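Laundry marking

Laundry marking is the practice of putting a lasting sign on a textile item so that it can be returned to its owner, or to the right ward, room or department, after being washed together with other items. It is used in hospitals, care homes, hotels, boarding schools, prisons, armed forces and commercial laundries. The sign may be a name, a number, a colour, a barcode or a small electronic tag. Laundry marking is distinct from care labelling, which tells the user how an item should be washed, dried and ironed.

Terminology

In the trade, a mark that stays on the item for its whole life is called a permanent mark. A mark that is fixed for one wash and then taken off is called a temporary mark or a lot tag. The word "ident" is sometimes used for either. A "blind" item is one that reaches the sorting table with no readable mark.

History

Household linen was marked by hand long before shared laundries existed. The usual method was cross stitch in red or blue cotton, giving the initials of the household and often a number showing the item's place in a set. Numbered sets allowed sheets and towels to be used in turn, so that wear was spread evenly.

Marking ink came into general use in the nineteenth century. Early inks were based on silver nitrate, which darkens on contact with light or heat and resists boiling. The cloth was often treated first with a solution of soda and gum to stop the ink from spreading. Woven name tapes followed, and became standard for school clothing in Britain.

Commercial laundries relied on codes in place of full names. The Finholm steam laundry gave each customer a letter for the collection round and a number for the household, written in ink on the collar band or hem. Its surviving mark book lists 529 households and was kept up by hand until the laundry closed. Joelle Moussa, who has indexed the book, notes that numbers given up by one household were not issued again for 7 years — a rule meant to stop old marks from being read as new ones.

Methods

Ink marking is cheap and needs little equipment. It fades with repeated bleaching and is hard to read on dark cloth.

Woven tapes are sewn on at both ends or on all four sides. Sewing on all sides is slower but prevents the tape from curling and catching.

Heat-sealed labels carry a layer of adhesive that melts under a press. The bond depends on temperature, pressure and time, and a label pressed too briefly will lift at the corners.

Net bags avoid marking the items at all. Each person's washing stays in one closed bag, and only the bag is marked. Overfilled bags wash poorly.

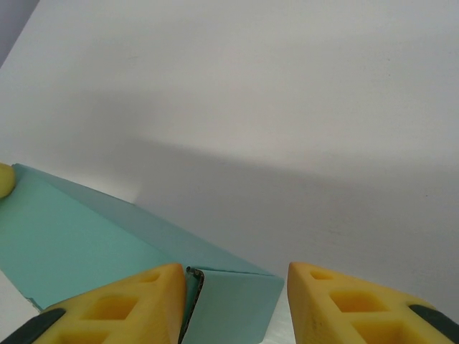

Electronic tags hold a number that can be read without unfolding the item. They are usually sewn into a hem or sealed in a small pouch, and must withstand heat, water and the pressure of the extraction press.

Placement

Marks are placed where they can be found quickly and do not rub against the skin. Common positions are the inside back neck of shirts, the waistband of trousers and one corner of flat linen. Socks are marked near the top of the leg, away from the heel. Přemysl Michalík's handbook for the Okeck laundries advises 2 marks on blankets, set at opposite corners, as either may be hidden by folding.

Faults

The main faults are fading, loss of the label, and marks left in place after an item changes hands. Old marks should be removed or crossed through before a new one is added.

See also

Care label
Monogram
Linen hire
Name tape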